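冬のライ麦パン、種が動かなくて困ってます
手作りパンの部屋 ＞ 自家製酵母・サワー種

投稿者：むぎ茶の底
2021-11-26

はじめまして、いつもは読む専門です。春からライ麦のサワー種を育てていて、夏のあいだはもう笑っちゃうくらい元気だったんですが、ここ最近ぜんぜん動いてくれません。瓶のふちまで上がってきていたのが、今は半分も上がらずに、表面にぽつぽつ穴があくだけ。匂いは悪くないです。すっぱくて、ちょっと青りんごっぽい感じ。

焼いてるのはBrunmontのライ麦全粒粉を使った食事パンで、焼き上がりが580グラムになる小さめの型です。先週のは中がねっちりして、切るとナイフに生地がくっついてきました。家族には「ようかん？」と言われました。くやしい。

やってみたことは、
・種継ぎの水をぬるま湯にした
・冷蔵庫の上に置いた
・種の量を増やした
です。冷蔵庫の上は思ったほどあったかくなかったです（うちのが新しいからかな？）。

みなさん冬はどうしてますか。発酵器を買うしかないでしょうか。それとも春まで冷蔵庫で寝かせておくものなんですか？

投稿者：ねじりドーナツ

ようかんで吹きました、すみません。うちも去年まったく同じでした。ライ麦は小麦と違ってふくらみが目に見えにくいので、種が弱ってるのに気づかず本ごねに入っちゃうんですよね。

私は素直に発酵器を買いました。Custskaの折りたたみのやつです。場所は取るけど、温度を決めたら放っておけるのが本当に楽で、もう戻れません！ヨーグルトも甘酒もこれで作ってます。電気代も気にしてたんですが、明細を見ても違いがよくわからない程度でした。

ただ、買う前に種継ぎの回数を増やしてみてもいいかも。今は何日おきですか？

投稿者：むぎ茶の底

ねじりドーナツさん、ありがとうございます！
種継ぎは週に一回、焼く前の日にやって、あとは冷蔵庫です。夏はそれで平気だったので、そのまま続けてました。

投稿者：黒パン三昧

週一で冷蔵庫、焼く前日に一回だけ継いで即本番。そりゃ冬は無理ですよ。発酵器の問題じゃないと思います。

冷蔵庫から出した種は寝ぼけてるので、二回、できれば三回継いで起こしてから使う。夏は室温が高いから一回で起きていただけです。道具を買うのはそれを試してからで遅くない。

あとBrunmontの全粒粉は挽きが粗いので水を吸うのに時間がかかります。ねっちりしたのは種のせいだけじゃなく、焼きが足りないのと、切るのが早いのもあるんじゃないですか。焼いてからどのくらいで切りました？

投稿者：むぎ茶の底

うっ……焼いて一時間くらいで切りました。いい匂いだったので……。

投稿者：黒パン三昧

それです。ライ麦の割合が高いパンは丸一日置いてください。布でくるんで、できれば翌日の夜まで。中の水分が落ち着くまでは、よく焼けていても生っぽく感じます。

投稿者：ひなたの米袋

横からすみません。丸一日待つの、わかってるんですけど待てないですよね（笑）。うちは夜焼いて、そのまま寝ちゃうことにしてます。朝になると少し我慢する力がついてるので、なんとか昼まで粘れます。

冬の種の話、うちは発酵器なしでやってます。やり方はすごく原始的で、発泡スチロールの箱に種の瓶と、お湯を入れた湯呑みを一緒に入れてふたをするだけ。お湯がぬるくなったら替えます。在宅の日はこれで十分です。外に出る日は毛布でくるんでいきますが、帰ってきたころにはさすがに冷えてますね。

湯呑みは瓶から離しておいたほうがいいです。くっつけておいたら片側だけぶくぶくになったことがあって、混ぜたらなんとも言えない匂いがしました。

投稿者：ねじりドーナツ

発泡スチロール、うちもやってました！でもお湯の交換を忘れるんですよ私。で、気がついたら外より冷たくなってるような気がしてくる（気のせいです）。

黒パン三昧さんの言うこともわかるんですが、二回も三回も継ぐ間ずっと寒い台所に置いてたら、それだけで二日がかりになりませんか？働いてるとなかなかきついです。そこをお金で解決するのは私はありだと思うな。

投稿者：黒パン三昧

二日かかっていいんですよ。ライ麦の種は低めの温度でゆっくりやったほうが酸味に奥行きが出ます。発酵器で一定の温度にすると、うまく膨らむけど味が平らになる。これは好みの話でもあるけれど、私はそこを譲りたくない。

昔、Lapiņaという小さいパン屋に通っていた時期があって、そこは冬のほうが黒パンがおいしかった。店の人に聞いたら、冬は種の時間を長くとるだけで配合は一年じゅう同じだと。それ以来うちも真似しています。

投稿者：てのひら酵母

Lapiņaの名前をこんなところで見るとは！あそこのキャラウェイ入り、大好きでした。私が行ってたころは昼前に売り切れてたなあ。

味が平らになるっていうのは、ちょっと異議ありです。発酵器でも温度を途中で変えれば酸味は動かせますよ。最初高めにして元気にさせて、後半は低めで長く。私はむしろ、成り行き任せの室温だと毎回味が変わってしまって、家族に「今日のはすっぱい」「今日のはすっぱくない」と言われるのがいやで発酵器派になりました。

とはいえ発酵器がないと焼けないとは私も思いません。

投稿者：むぎ茶の底

わあ、一気に返信が。みなさんありがとうございます！
とりあえず今日から二回継いでみます。発泡スチロールの箱は実家から蟹が届いたときのがあるので、よく洗って使ってみます。蟹の匂いのパンになったらどうしよう。

あともうひとつ聞いてもいいですか。ライ麦の生地ってべたべたして成形が全然できないんですけど、みなさん台の上でやってるんですか？うちは木のまな板の上でやってて、毎回こびりついてとれなくて、洗い物がいちばん憂うつです。

投稿者：ひなたの米袋

わかります、あれはもう粘土ですよね。私は途中からまな板をやめて、台に直接水をさっと塗って、濡れた手でまとめるようにしました。粉を振ると中に粉の筋が入っちゃうので、ライ麦が多いときは水のほうが好きです。スケッパーは必須！

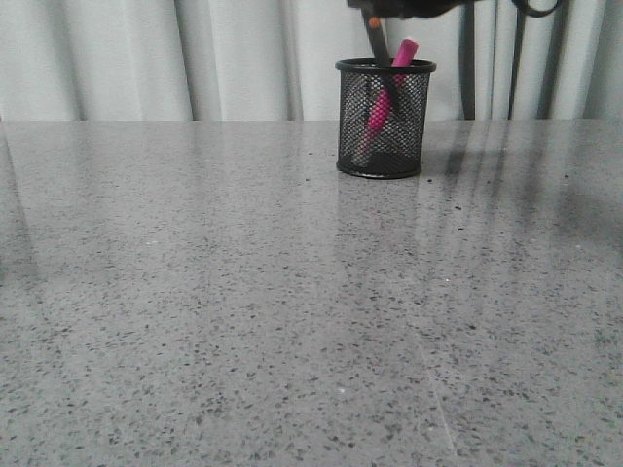
うちの台。グレーのつぶつぶ柄で、奥の白っぽいのはカーテンです。

つるっとしてるほうがスケッパーの刃がすーっと入る気がします。片づけは、残った生地に濡れ布巾をかぶせてお茶を一杯飲んで、それからこそげると早いです。乾かしてしまうと本当に取れません。ライ麦はセメントです。

投稿者：てのひら酵母

濡れ布巾作戦、うちもです。あと、排水口に流さないように！前に流してしまって、流れが悪くなって泣きました。紙で拭き取って捨てるのがいいです。

冬は台そのものが冷たくて生地の温度をもっていかれるのがちょっと困りものなので、私は成形の前にぬるま湯で絞った布で台をざっと拭いてます。効いてるのかはわかりません、おまじないかも。

投稿者：黒パン三昧

ライ麦が多いなら、そもそも台に出さなくていい。ボウルの中で木べらで混ぜて、そのまま型に落として、濡らしたへらで表面をならせば終わりです。グルテンをつなげる必要がほとんどないので、こねる意味がない。こねるほどべたつくだけです。

うちは成形台というものを使っていません。

投稿者：ひなたの米袋

型ならそうですね！私は型を使わず丸く焼きたい派なので台に出してました。むぎ茶の底さんは型だから、黒パン三昧さん方式がいちばん楽かも。

投稿者：むぎ茶の底

え、こねなくていいんですか。今まで腕が痛くなるまでこねてました……。本に「よくこねる」って書いてあったんですけど、今見返したら小麦のページでした。はずかしい。

投稿者：ねじりドーナツ

あるある（笑）私も最初の冬はひたすらこねてました。腕だけ立派になりました。

ところで粉の話、Brunmontって今いくらで買ってますか？近所の店で見たら2,056円になっていて、思わず棚に戻しちゃいました。前はもっと安かったような。

投稿者：てのひら酵母

高くなりましたよね……。私は本ごねの粉だけBrunmontにして、種継ぎは安いライ麦粉にしてます。種はほとんど捨てちゃう部分もあるので、そこにいい粉を使うのがつらくて。味の違いは、正直うちの家族は誰も気づいてません。

投稿者：黒パン三昧

種の粉を変えると、慣れるまで何回か動きが鈍くなることがあります。冬に変えるのはやめたほうがいい。変えるなら暖かくなってから。

それと捨てる分が多いのは種の持ちすぎです。冷蔵庫に大さじ一杯あれば足りる。

投稿者：てのひら酵母

うーん、うちは冬に変えたけど普通に動きましたよ。粉によるんじゃないでしょうか。あと大さじ一杯だと、うっかり全部使ってしまったときに怖いです（やりました）。私は予備を薄くのばして乾かして、砕いて瓶に入れてあります。

投稿者：ねじりドーナツ

乾燥種いいですよね！捨てる分は私はホットケーキに混ぜてます。ちょっとすっぱくてチーズに合うんです。クラッカーにするのもおすすめで、薄くのばして塩とごまを振って焼くだけ。むしろそっちが目当てで種を多めに継いでます。

投稿者：オーブン四代目

焼きのほうの話が出てないので少しだけ。むぎ茶の底さんのねっちり、生焼けの可能性もあると思います。オーブンは何ですか？うちはDrulicoの小さい電気オーブンで、表示の温度まで上がるのがとにかく遅いんです。予熱完了の音が鳴ってもまだぬるい。なので鳴ってからさらに待って、最初は高温、途中で下げて、全部で49分焼いてます。以前はもっと早く出していて、そのころは毎回底が白っぽくて湿ってました。

型から出して、底をたたいてコンコンいうか見てください。ぼすぼす言ったら、型なしでもう少し入れると皮もぱりっとします。

投稿者：むぎ茶の底

うちもDrulicoです！！予熱の音、信じてました……。底はたしかに白っぽかったです。次は待ってから入れてみます。

投稿者：黒パン三昧

オーブン用の温度計を一つ買うといいですよ。発酵器より先にそっちだと私は思う。

投稿者：ねじりドーナツ

そこは賛成です（笑）

（数日後）

投稿者：むぎ茶の底

経過報告です。長いです。

まず種。冷蔵庫から出して、蟹の箱（三回洗いました）に湯呑みと一緒に入れて、二回継ぎました。一回目は相変わらずやる気のない顔だったんですが、二回目で瓶の輪ゴムの印をぐーんと越えて、久しぶりに夏の顔になりました！うれしくて写真を撮って家族に見せたら「泥？」と言われました。

そのあと用事が入ってしまって、起きた種をまた冷蔵庫に入れて、結局31時間そのままにしてしまいました。もうだめかと思ったんですけど、出してもう一回だけ軽く継いだらちゃんと動きました。

生地はボウルの中で混ぜるだけにして、へらで型に落としました。洗い物が少なくてびっくりです。焼きは予熱の音のあとしばらく待って、底をたたいたらコンコンとまではいかず、こんこん……くらいだったので、型から出して追加で焼きました。

そして丸一日、待ちました！！（途中で二回、布をめくって匂いだけかぎました）

ナイフにくっつきませんでした。ようかんではなくパンでした。まだ上のほうにすき間があいてるんですが、これは何でしょう？上の皮のすぐ下に横に長い空洞があります。

投稿者：ひなたの米袋

おめでとうございます！！待てたのがすごい。
空洞は、うちは型に入れてからの発酵が長すぎたときによく出ます。表面に小さい穴がぷつぷつあき始めたら、もう入れどきだと思ってます。

投稿者：黒パン三昧

発酵の取りすぎか、水が多いか。同時に直すとどちらが効いたかわからなくなるので、次は水はそのままで発酵だけ短く。

31時間の冷蔵は別に失敗じゃないです。酸味はどうでしたか。

投稿者：むぎ茶の底

いつもよりすっぱくて、でもいやなすっぱさじゃなかったです。バターを塗ったらすごくおいしかった。家族は「店のみたい」と「すっぱい」で割れてます。

投稿者：てのひら酵母

割れるんですよねえ。うちは蜂蜜をほんの少し入れて和平が成立しました。

投稿者：黒パン三昧

蜂蜜は入れない。

投稿者：ねじりドーナツ

出た（笑）私は入れます、糖蜜も入れます！色がきれいになるし、すっぱいのが苦手な人も食べてくれるので。むぎ茶の底さん、発酵器は結局どうします？

投稿者：むぎ茶の底

蟹の箱でしばらくやってみます。ただ1月になったら台所がもっと冷えるので、そのときまたここで泣きつくかもしれません。Custskaのは一応お気に入りに入れました。

温度計は今日注文しました。次は発酵短めで、キャラウェイも入れてみたいです。粒のまま入れるのと、つぶすのと、どっちがいいですか？

投稿者：てのひら酵母

粒のまま！から煎りしてから入れるといい匂いです。入れすぎると石けんみたいになるので、最初は小さじ一杯でぜひ。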